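A household sorting room has opened on the ground floor of the old Dollum building, and residents can now bring in small items that are too good to throw away.

The room is run by Bakilana, a neighborhood reuse group that worked out of a borrowed garage until April. It takes kitchenware, desk supplies, storage tubes, cups and other small goods. Each item is looked over, sorted and put out for anyone who wants it.

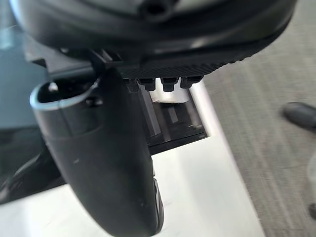

A black tube, open at the top, at the Bakilana sorting room.

Atieno Wanyama, who manages the room, said the group handled 850 items in its last season at the garage and passed on 800 of them. The rest went to recycling.

"Most of what comes in is ordinary," she said. "Tubes, bowls, boxes with the lid missing. Somebody usually has a use for it."

Scuffs and light marks are fine, Wanyama said. Cracked glass, batteries and anything with a cut cord are turned away at the door.

The new space has shelves along one wall and a long table for sorting. Prakash Hegde, who fitted out the room, said the shelving came from a closed shoe store on Teven Street and cost the group nothing – apart from two trips with a rented van.

Items are grouped by use. An earlier plan to group them by color was dropped after a short trial, Hegde said, as people had trouble finding what they came for.
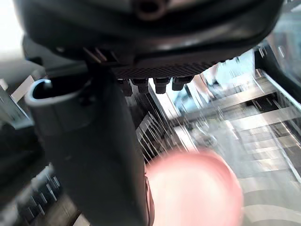
## Hours and drop-off

The room is open until 4 p.m. Visitors may leave up to 40 small items at a time. Larger loads need to be arranged ahead with the front desk. Entry is from the parking lot side, and there is no charge to take things home.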